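Fosholm ferry canceled again, anyone else stuck in Hestberg?

tidewrack
Storm closed the harbor at 4 this morning. The radio says 500 of us are sleeping in the school gym. I have met most of their feet.

Kwabena Ackah
The gym is fine. The soup is not fine. They should have sent people out on the evening boat, when the forecast was already bad.

mopsy30
Easy to say now. It's February, the forecast is always bad. Cancel for every warning and you'd get to Fosholm twice a year.

Kwabena Ackah
I'd settle for twice a year if I got there dry.

tidewrack
Does anyone know if the coast road is open?

mopsy30
Closed past the Verschueren farm, slide across both lanes. The power is out for 3000 homes up there too, so I wouldn't rush.

oldbuoy
The road crew told my brother they'd have one lane clear by noon. They didn't say which noon.

tidewrack
Fine, I'm staying put. Table by the window if anyone has cards, and I'll trade a dry blanket for any soup that isn't this one.

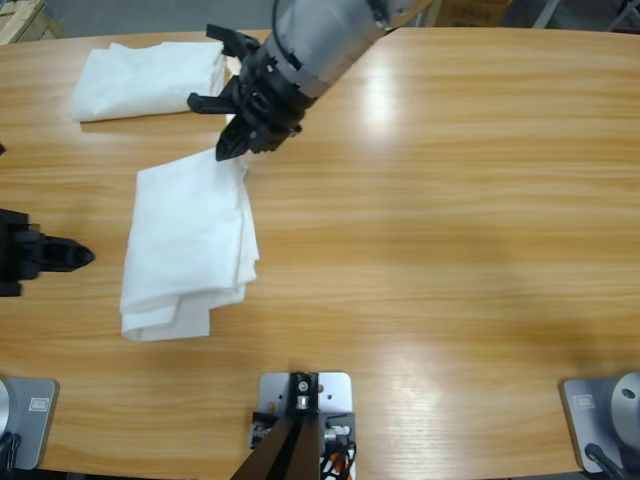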